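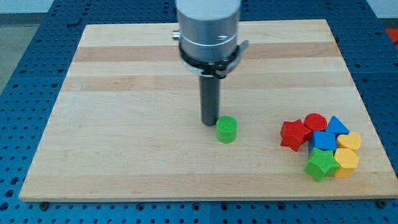
Home | Software A–Z | Phones | Backup | Guides | Contact

Umport

Umport is a desktop program that copies text messages and voicemails off a phone and saves them on a computer as ordinary files you can open, search and print. It's made by Plolomix, a small software company in Likville, and it runs on Windows and Mac. I've kept this entry going for a good while now, so please forgive the bits where I sound like a fan (I am one, mostly).

Background

The program was written by Oluwatosin Sani, who wanted to keep a long string of voicemails when he changed carriers and couldn't find a tool that saved the dates along with the sound. His first version did voicemail and nothing else. Text messages came in version 2, picture messages a bit later, and the current release is version 3, which came out in January with a new main window and a much better search box.

People often mix it up with Engelhardt, an older message archiver that Plolomix bought and then folded in. If you still have Engelhardt archives on a drive somewhere, Umport opens them — go to File, then Open Older Archive — but it won't save back to the old format. Make a copy first if you share those archives with someone who hasn't switched!

How it works

You plug the phone in with a cable, unlock it, and tap the button to trust the computer. Umport then reads the messages and lists them by contact on the left, with the conversation on the right. Nothing is erased from the phone. There's no wireless mode, and I've seen plenty of people ask for one on the message board, but so far the answer has been no.

Pick one conversation or a whole bunch with the check boxes and hit Export. You get a choice of PDF, plain text or spreadsheet. I use PDF for anything I want to read again and the spreadsheet for everything else, mainly so I can sort by date. Voicemails are saved as audio files with the caller and the date in the file name, which sounds like a tiny thing until you have a folder full of them.

My own archive is 2395 messages with one friend alone, and the PDF came out in a few minutes on a pretty old laptop. Pictures slow it down a lot. You can switch them off under Export Options and run them separately later.

Free and paid versions

The free version exports up to 400 messages in total, not per contact, and a lot of people get caught by that. It shows you everything on the phone, though, so you can check that your messages are being read properly before paying. The paid version has no limit. One license covers two computers, and you can move it by signing out on the old machine.

Known problems

Conversations longer than 1000 messages used to come out in the wrong order if the phone had been switched to another time zone halfway through. That was fixed in an update dated 17th August, but older exports don't repair themselves and you need to run them again.

Group chats are still the weak spot. If somebody left the group, their name can turn into a bare phone number in the PDF. You can type the name back in under Contacts before exporting, and it sticks. Stickers and reactions are saved as plain words in brackets — ugly, but at least they're there.

On Mac, the program asks for full disk access the first time it runs. If you click past that, the contact list stays blank until you turn it on in System Settings and restart Umport.

See also: Engelhardt (archiver), Voicemail file formats, Moving to a new phone

Share 18 | Comments 6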